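Keeping a Workshop Tidy When You Are Not a Tidy Person

June 3, 2023
By Rafsan Dewan

I have owned a shed in Flunstead for 12 years and for most of that time I could not have told you what colour the bench was. I am now reformed, in the sense that a man who has moved his biscuits to a higher shelf is on a diet. What follows has worked for me. Some of it may work for you, particularly if you are also the sort of person who owns four tape measures and can find none of them.

Start with the floor

Everyone wants to start with the wall, because the wall is where the nice hooks go. Clear the floor first. Anything you have stepped over since January is either rubbish or belongs to your brother-in-law. Sweep towards the door, and damp the concrete with a watering can beforehand or you will simply be moving the dust to your sandwiches.

Screws and other small horrors

Jam jars are fine. Screw the lids to the underside of a shelf and twist the jars up into them, two screws per lid or the whole thing spins. Don't label them, you can see in. Do not keep a jar called "misc". I had one, and by the end it was a bucket.

Bent nails go out. You are not going to straighten them. My grandfather straightened nails, and he had rationing as an excuse.

Big bins for big stuff

Offcuts, hose, dust sheets and the good bit of guttering want one large bin with sloping sides, so that things slide to the middle and you aren't for ever digging in the corners. Buy it second-hand. Scratches and scuffs make no difference to a length of guttering, and a new bin looks like an old one by August anyway. A small hole in the bottom is no bad thing if you tend to put stuff away wet, though you will want a tray under it for the sawdust.
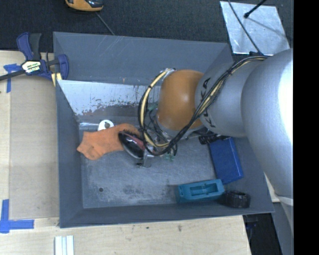 Rust

Wipe steel tools with an oily rag before you lock up. I use Viden, which smells like a bus depot, but any light machine oil will do. Lay used rags out flat outside to dry and never leave them screwed up in a heap, especially after linseed oil – they can heat up and catch fire all by themselves.

For rust that has already moved in, soak the tool overnight in white vinegar, scrub with wire wool, rinse, dry it properly and oil it straight away. Take wooden handles off first. I mention this on behalf of a very handsome Núñez chisel, now less handsome.

Glue

Store bottles upside down in an old mug. Wipe the nozzle. You won't, but I have said it. PVA that has frozen over the winter and gone like cottage cheese is finished, and no amount of stirring will talk it round.

The Enance rack

I spent some 30 pounds on an Enance wall rack and it has held up well, once I threw away the plugs that came with it and used proper ones. Hang the things you use weekly at chest height. The spirit level can go up top with the other good intentions.

Ten minutes at the end

Stop before you are tired and put things back while the kettle boils. It is dull, and I manage it perhaps one time in three.

Contact | © 2023 Rafsan Dewan | Back to top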